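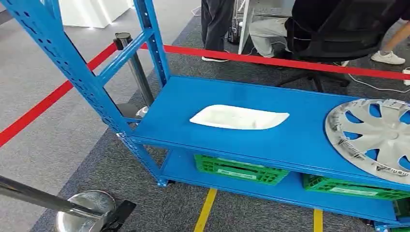 EMIMSTEAD, August 2023 – The Emimstead women's volleyball club opens its fall season at home with a new head coach, a new libero and the same scoreboard, which will continue to show a 7 as a 1 until somebody finds the part.

Natália Kadlec takes over a team that finished fourth in the league last year and led most of the people in it to believe it would finish second. She spent five seasons as the club's assistant coach, handling the serve-receive drills and, by her own account, most of the arguing with the bus company. Her first act in charge was to move morning practice up by half an hour. Her second was to stop reading the team group chat.

"We were a good side for two sets last year," Kadlec said. "Unfortunately the league insists on three. We passed well, we blocked well enough, and then we got a lead and started playing as if it belonged to someone's grandmother and we were afraid to drop it. I would like us to serve harder when we're ahead. I have mentioned this to the players once or twice a day since July."

Serving will be the thing to watch. Emimstead piled up 119 aces last season, a club best, and gave back a larger number of service errors that Kadlec has asked us to leave out of this release. Much of the summer was spent on the short float serve, with players aiming at the front third of the court from behind a line of folding chairs. The chairs had a difficult summer.

Nandini Rai returns at outside hitter after leading the club in kills for the second year running. She finished with 642 career kills, leaving her well placed to pass the club record before the end of the fall, provided she stays healthy and people keep setting her the ball. She has been named captain, a job she says involves a coin toss and a lot of carrying.

"The toss I've been practicing," said Rai. "I lost most of the ones I called last year as stand-in. Natália says it's luck. She didn't say it in a very forgiving way."

The new libero is Nahuel Sepúlveda's former pupil at the Movwood academy, 19-year-old Ledesma, who goes by the one name on the roster and on her jersey. Sepúlveda, who now runs the Emimstead back-court sessions, recommended her in an email consisting of the words "she digs everything" and a phone number. She joined the squad for preseason and was diving for balls in warmups that her teammates had already agreed to let go.
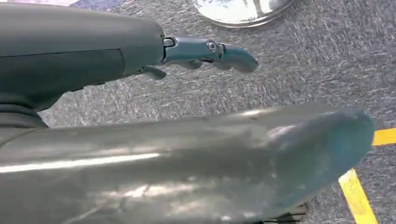
Emimstead won two of its three preseason matches. The first, against Movwood, went 25-19, 22-25, 15-12, with Rai putting away the last two points off the block. The second was a straight-set win over a Gadow team missing its first-choice setter. The third was a loss to the same Gadow team after the setter got back from vacation, and the coaching staff has drawn the obvious lesson about scheduling.

"They're better than us at the net right now," Kadlec said of Gadow. "We'll see them again at the end of the season. I'd like them to be tired by then."

The middle remains the open question. Two of last year's starters have moved away, and Kadlec tried four pairings over the summer without settling on one. She expects to rotate through the opening weeks and says she'll pick a pair when one of them makes the decision for her. Assistant coach Milovan Milošević, who joins from the club's junior program, has been working with the group on closing the block. He has a whistle he is fond of, and the middles can now tell his mood from the length of it.

The season opener is against Gadow's neighbors and long-standing rivals, Movwood, who have won the last three meetings that counted. Doors open an hour before first serve. Seating is general admission, and the club would like to remind supporters that a coat placed on a bleacher reserves one seat and not a row.

Season tickets cost $25 and cover all 7 home matches. Single-match tickets are sold at the door, cash or card, though the card reader has its preferences. Children under 12 get in free with an adult and may stay on the court for autographs after the match until the nets come down.

Interviews with Coach Kadlec and players can be arranged through the club's press officer, Lautaro Quiroga. Requests before noon on match days tend to go better. Roster, schedule and headshots are available from him too. Ledesma's headshot will follow once she stops moving.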